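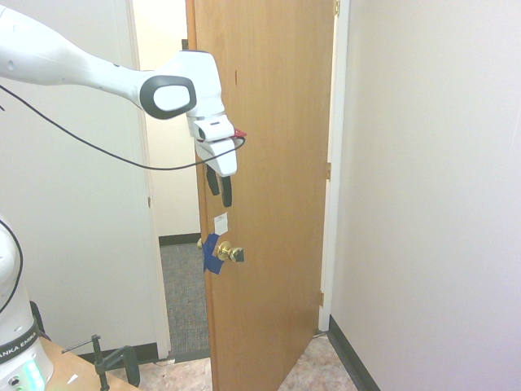 The arm at the door, gripper open above the knob. Photo: Sanne Cuypers

I love door-opening work, and I think planning code deserves more of the credit! Everyone talks about perception. Fine, find the knob. But a door swings on an arc, and a planner that ignores the hinge will fight it all the way. Ridwan Lumenta rewrote ours at Lallell in August - just 377 lines - and I still reread it for fun. 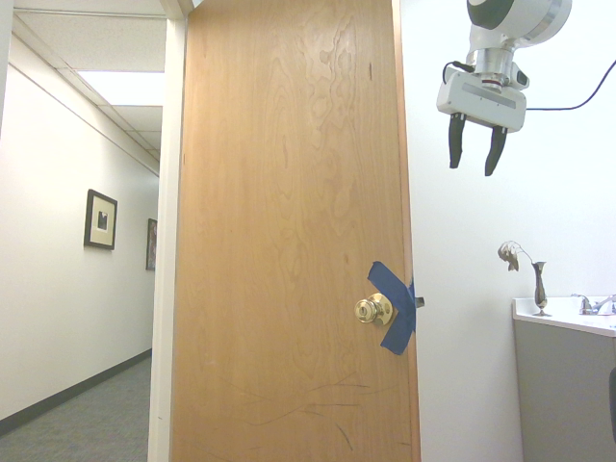

Should small teams write their own planner?
Start with an existing one, and write your own only for the part that touches the door. You'll learn a ton from those few pages of code.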